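Pushing Blocks With a Planar Controller: Check It Before You Believe It

Posted 1/25/19 in Tutorials, Control

Most write-ups on tabletop pushing start with the learned policy and finish with a success rate. I've read plenty of them and tried to rerun a few, and my usual experience is that the policy is the part I can rebuild in an afternoon. The trouble sits in the layers under it: the table transform, the action limits, the block tracker, the script that decides what counts as a success. This tutorial covers those layers. If you came for network architecture you can skip it, though I'd suggest you don't.

You will need an arm with a Cartesian streaming interface, a straight rod for a tool, a flat board, some blocks and a camera. I use Clavorora for the control loop and logging because it's what the lab had when I arrived. Nothing below depends on it. Travix users will find most of the same settings under other names.

Step 1. Define the board frame by touching it

Don't take the board frame from the camera. I know the calibration tool prints a small error number, and I know it feels good to look at. That number tells you how well the fit agrees with the points you gave it. It says very little about a corner you never visited.

Put the arm in its slow mode and lower the rod until it just meets the board at three corners. Save the tool position each time. Two of those give you the x axis, the third gives you the plane. Then drive to the fourth corner using only the frame you just built, and see how far off you land. Write that down. If you land somewhere silly, your tool length is wrong nine times out of ten, and you should go fix it now, before you bury it under an offset in the config file.

A board of glued wood isn't perfectly flat. Mine wasn't, anyway. If the fourth corner is right in x and y but wrong in height, you may be measuring the board and not your math. Flip the board and repeat. If the error moves with it, you have your answer.

Step 2. Lock the height and the tilt

Your planner should send x and y and nothing else. Height and orientation get set once in the config and stay there. I've seen code that lets the policy output a full pose and then clips it "for safety." All you get from that is a policy that learns to lean on the clip.

In Clavorora the block looks like this:

mode: planar
height_above_board_mm: 2
max_speed_mm_s: 100
workspace_margin_mm: 6
on_limit: hold

Set on_limit to hold, and leave it there while you debug. The default is project, which slides an illegal command along the edge of the workspace to the nearest legal one. Project makes nice videos. It also hides every bad command your planner sends, and you'll find out about them months later when somebody changes the margin.

The tool tilt is a matter of taste. A vertical rod is easier to reason about. A slanted one keeps the wrist out of the camera's way, and then the part that meets a tall block is not straight above the tip, so your contact point depends on block height. If you slant the rod, model it as a line and compute contact against the line. Treating it as a point at the tip is the most common bug I see in shared pushing code, and it's usually been papered over with a fudge factor called something like contact_eps.

Step 3. Track blocks, and distrust the tracker

Color segmentation plus a shape fit is plenty for this. You don't need a big model for painted wood. You do need to know what your tracker does in three situations: two blocks of the same color touching, one block partly behind another, and a block next to the rod.

Same color and touching is the bad one. A plain connected-components tracker will merge the pair into one blob and hand you a centroid in the middle of nothing. Your planner will then push confidently at a place where there's no block. A separate confidence value won't help much, as the merged blob often scores higher than either part. It's bigger, after all.

So build your test layouts to hurt. I keep a folder of them and run the tracker against all of them whenever I touch the code.

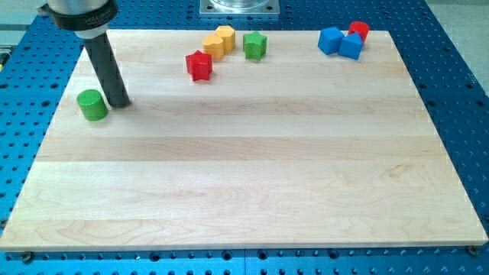

Aishwarya Hegde wrote in after the first draft of this page went around to say that I was being unfair to connected components. Her point was that a merged blob is easy to catch if you store the expected area for each shape, and that she'd rather have a dumb tracker with an area check than a clever one she can't step through. She also asked why I bother splitting the blob at all, when the planner could just refuse to act until the pair is separated.

I half agree. The area check is cheap and you should add it. It does break when one block is behind another, though: two merged blocks with part of one hidden can come out close to the area of a single larger block. As for refusing to act, try it and watch what happens. A push planner that waits for touching blocks to separate on their own is going to wait a long time.

My current layouts put a heart against a hexagon in one color, a cube against a triangle in another, and something partly hidden behind a pair. I also start some runs with a block right beside the rod. Trackers tend to lose that one, and the rod's shadow gets pulled into the mask if your thresholds are loose.

For each layout, save:

the raw image
the block poses you typed in by hand
the poses the tracker gave
the code version

The hand-typed poses are boring to make. Make them anyway. Comparing the tracker with last week's tracker only shows that something changed.

Step 4. Write the baseline planner first

Before any learning, write the dumbest planner that could work:

Pick the block and the goal point.
Draw a line from the goal through the block center and out the far side.
Move the rod to a point on that line, behind the block, going around anything in the way.
Push toward the goal for a short distance.
Look again and repeat.

That's it. Re-planning after every short push covers for a lot of bad physics. Round blocks will roll off to one side if you hit them off center, but a cylinder standing upright on its flat end mostly behaves. Stars are annoying. The rod settles into the notch between two arms, which helps you, until you want to change direction and drag the whole block with you on the way out. Back off along the approach line before moving sideways.

Run this baseline on every layout. Whatever number you get is the number your learned policy has to beat. I'm surprised how often it's missing from a report. When Krešimir Vasić ran mine against the policy that ships with the Mosent demo package, on his own board, the two were closer than either of us wanted, and the baseline was easier to fix when it failed. One comparison on one board, so make of it what you like.

Step 5. Decide what success means before you run

Put the success test in its own file, with its own version number, and have it read only the final block poses and the goal. It shouldn't know which planner ran. It shouldn't be able to see the planner's own idea of whether it finished.

Things to settle in advance:

How close is close enough, and measured to the block center or to its nearest edge?
Does the block have to stay there after the rod leaves?
What happens if another block gets shoved off the board on the way?
Who resets the board, and do they know which planner is up next?

The last one sounds fussy. Try resetting a board by hand when you know your favorite method is about to run. I placed the blocks kindly, and I was trying not to. Print the layouts, shuffle them, and let the script pick the planner after you press the key.

A run of 100 trials is enough to notice a large difference and not enough to brag about a small one. If two methods land within a few trials of each other, say they tied.

Step 6. Replay the log without the robot

Take a finished run and feed the saved images through the tracker and planner offline. The commands should match the ones in the log. If they don't, something in your live system depends on timing, and you want to know that.

In my case it was the camera timestamps. Clavorora stamps an image when it arrives, not when it was taken, and at the speeds above the gap was large enough to put the rod on the wrong side of a small block now and then. We'd been calling those failures "slips." There's a setting, stamp_source: device, and it is off by default. I've asked for that to change. The answer was that it may happen in February, and I'll believe it when I see the release notes.

Common problems

The rod scrapes the board at one end. Go back to Step 1 and redo the corners. Don't raise the height to hide it, or you'll start riding over the edges of thin blocks.

The arm stops mid-push and reports no error. That's on_limit: hold doing its job. Look in the log for the last command and find out why the planner wanted to leave the workspace.

Block poses jump by a fixed angle between frames. Your shape fit is picking a different one of several equal answers. A star with five arms has five of them, a hexagon six. Keep the one nearest the last estimate.

Everything works in simulation. Good. Friction in the Brynjólfsdóttir contact model is one number for the whole board, and real wood has grain. Push the same block along the grain and across it, log both, and decide for yourself if one number will do.

The config file and test layouts are in the tutorial folder. The success script is in there too, and if you find a way to fool it, send me the log.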